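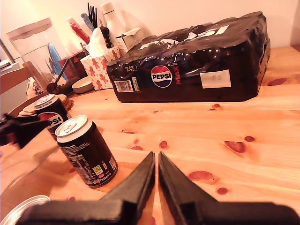 Is a kitchen robot worth driving 40 minutes to see? Worth the gas if you go in with low expectations and a few rude questions ready, and not worth it if you plan to come home and clear counter space.

I went to the open day at Brevham because a flyer promised "household automation you can meet in person." I have a soft spot for that kind of promise and a long record of being let down by it. My last one was a window-washing thing that washed a circle.

The outfit is called Woveo. They had set up in what used to be the showroom of a tile shop, and the first thing you got was a talk with slides. The talk said the arm would give families back 18 hours a month. I asked where the number came from and was told it was modeled. Modeled on what? On a typical household. I would like to meet that household. I would like to know what they do all day that involves so much picking up of small objects.

The demonstration was better than the talk, I'll admit that. They had skipped the bare white lab table and gone for a knotty pine one with real clutter on it, a tissue box with gingerbread men, coasters, a brush, and a lot of Pepsi. Points for the clutter. Most of these shows give the robot one object and a spotlight. My own table has far worse on it, but at least somebody had thought about what a table looks like when people live near it.

The task was to take hold of a can and set it down somewhere else. It did this. It did it at the speed of someone carrying a full bowl of soup across a white carpet, and on one run it stopped with the gripper open and simply waited until one of the staff tapped at a laptop. I asked whether that counted as a failure. "A pause for safety," I was told. Okay. I kept my own score after that, and of the 4 runs I watched from start to finish I'd call two of them clean.

Then I asked the question I had really come to ask, whether it was doing this by itself or whether somebody was steering. The answer took a while. Some of the runs that day were guided by a person and some weren't, and the sign at the door didn't say which. I don't think anyone was trying to fool us, but if I'm clapping I want to know who for.

Other things I asked about:

Price. No price yet.

A can that's open and half full. "On the roadmap."

Noise. Less than I expected, a sort of dry whir. Our dishwasher is worse.

Getting a single can out of the shrink-wrap on a new multipack, the part I actively dislike doing. They laughed. I wasn't kidding.

There was a second table from a company called Karunaratne, with a sensor mat for shelves that tells your phone when you're running low. It buzzed for everything. I gave it five minutes and went looking for coffee, which came out of an ordinary urn with a spigot and worked every time.

Woveo is doing another day in November, and they say the new software will be on it by then. I may go. If I do I'm bringing my own mug, the one with the chipped handle, and asking them to try that.

Parking at Brevham is behind the building, and the entrance is easy to miss coming from the east.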